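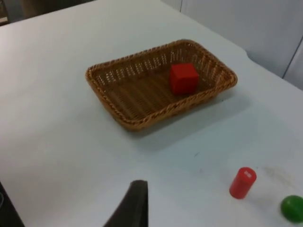

2/5
So the wicker basket gets to stay on the white table. I went back and forth all of August, because the Studero trays are so tidy, but I love that chunky braided rim too much.

3/5
Rule for now is blocks go in the basket. One red cube has made it in so far! The red cylinder is still out on the table, and so is the green thing next to it. We're getting there.

4/5
Someone asked about crumbs and dust, with the open weave and all. I take it outside, flip it over, smack the bottom a few times, then go over the ribs with an old toothbrush. Works on the Toledo one in the hall too (that one is way deeper and a total pain).

5/5
Next up is the Miline shelf, which is all puzzles and loose puzzle pieces. Send snacks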